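Brallcombe gripper comparison, data card

Hello, and welcome! We're trying out hand-held grippers at a desk, comparing the finger pads of two sets, Cila and Zaki.
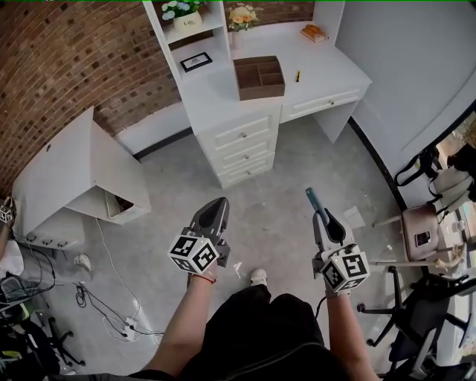

Version one holds 421 episodes, with 200 more to follow in December (fingers crossed).
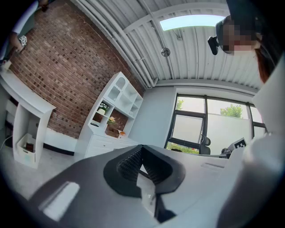 Can I use only the Cila half?
Each set has its own folder, so take whichever you like.

Write to Maribeth Abella with any troubles, however small. 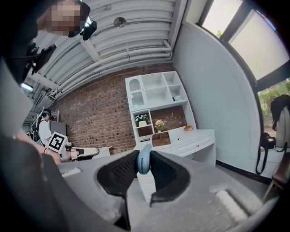 Hand-held gripper with black finger pads, desk behind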